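The Brustlow Kitchen, Finished at Last

Gallery posted 4 Sep 2025

We got the keys to the upstairs kitchen on Brustlow Lane in July, and I have been itching to show it off ever since. It's a small shared kitchen for the studios on our floor, 300 square feet if you count the broom closet (I do!), and for years it was the place where old chairs went to be forgotten. Naveed Baloch drew up the plan on the back of a delivery slip, I bought the paint, and between us and the tenants next door we turned it into a room people want to eat lunch in. Scroll on down for the tour, and please come up and see it in person if you're ever in the Plekach building.

The walls

White, white and more white. We argued for a week over a color called Cesia, a sort of dusty yellow, and I still have the sample pot under my desk. But the only window is a narrow one, and plain white makes the most of what comes through it. It took 4 coats to cover the old maroon, and I loved every minute of it once the maroon was gone.

The table and fridge corner

Everybody's favorite spot, mine included. You come in with your lunch, put it down, grab your drink and you're eating before you've finished saying hello.
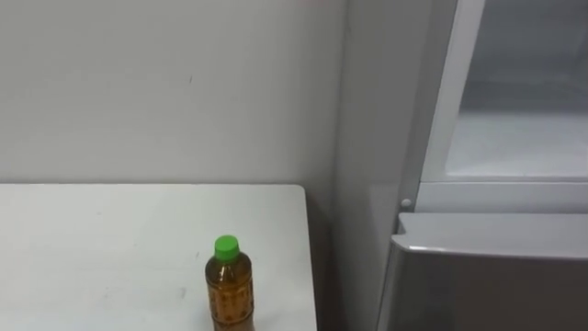 Naveed wanted the refrigerator over by the door at first, so people could duck in and out, and I'm so glad we tried it on this side too. Having it a step from the table changes everything about lunch hour. The table is white like the wall behind it, with a nice flat top, and it already has a few faint scuffs, which makes me happy because a kitchen table ought to look used. I'm also very fond of that bright green cap on the bottle. Give a white room one little shot of color and it wakes right up – I'm now hunting for mugs in the same green, so if you spot any, tell me where!

The fridge itself

Secondhand from Agudelo, the appliance shop two streets over, and it came to 374 dollars with delivery up the stairs. It's white and light gray, so it went straight in with everything else. House rules are the usual ones: put your name on it, take it home when you leave for the weekend, and wipe up what you spill. Six studios share it and so far we're all still friends.

Still to come

A shelf for the cookbooks, a decent hook for the dish towels, and a bulletin board for menus and lost keys. Naveed has his eye on a long bench as well, though we'll need to measure the stairwell before anyone gets carried away. I'll add more pictures as each piece goes in.

Huge thanks to everyone who scrubbed, painted, carried and fed us. Leave a note on the studio door if you'd like to help with the shelf.

– Aqeel Baloch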